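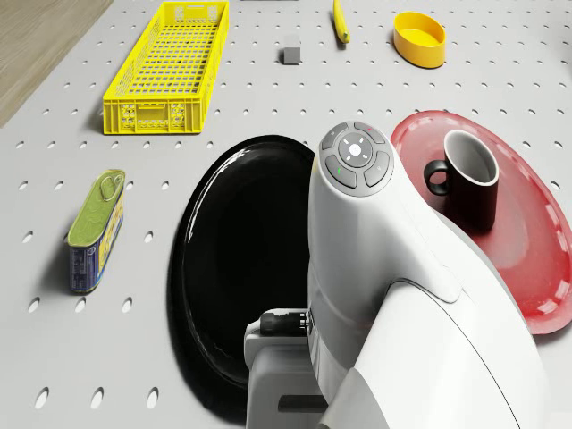 La comparación de pinzas en el simulador Cleden se hace siempre con el mismo brazo y el mismo controlador; entre ensayos solo se sustituye el efector final. Antes de lanzar una serie, compruebe en la vista de muñeca los indicadores del cabezal del brazo: en la configuración de partida de este manual son uno rojo y uno verde, junto al mando circular. La bandeja roja con la taza negra queda en parte oculta por el brazo, de modo que esta vista no sirve para validar la posición del asa. Para ello se emplea la vista general.

5.2 Preparación de la serie

1. Cargue la escena de mesa y seleccione el perfil de pinza: Simora (dedos paralelos) o Wusau (dedos con almohadilla).
2. Ajuste la fuerza de cierre a 15 N en ambos perfiles.
3. Fije la semilla en 955. Con otra semilla los resultados no son comparables.
4. Ejecute la rutina de cero con los dedos abiertos.

NOTA — El perfil Wusau añade masa al extremo. Active la compensación de carga antes del paso 4; si se activa después, hay que repetir la rutina de cero.
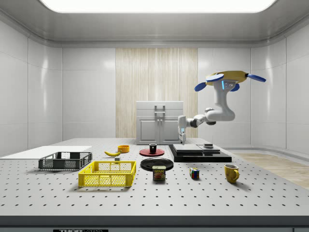

Manual de puesta en marcha, vol. 2 — pág. 60

5.3 Ensayo de agarre

1. Lleve la pinza a la vertical, con los dedos hacia abajo, sobre el extremo izquierdo de la plataforma negra. Es la pose de referencia.
2. Elija el objeto. Empiece por el cubo gris pequeño y siga con la lata de SPAM, el plátano y la taza amarilla.
3. Lance 4 intentos por objeto y vuelva a la pose de referencia después de cada uno.
4. Exporte el registro antes de cambiar de perfil.

PRECAUCIÓN — No reduzca la altura de aproximación por debajo del borde de las cestas. El planificador no detiene el brazo cuando el contacto se produce con el antebrazo; solo vigila los dedos.

Si el objeto resbala durante la elevación, anote el intento como fallido aunque vuelva a quedar apoyado entre los dedos. El cubo de Rubik se reserva para la prueba de orientación (apartado 5.4).

Comentarios de lectores

Mbali Cele: En el paso 3 de 5.2 la semilla vuelve al valor por defecto al cambiar de perfil. Convendría avisarlo.

Yvette Beaulieu: Confirmado, me pasa lo mismo con Simora. Lo vuelvo a escribir a mano antes de cada serie.

Mbali Cele: ¿La compensación de carga se guarda en el registro exportado? No encuentro el campo.

© Nanayakkara — Documentación técnica | Contacto | Volver arriba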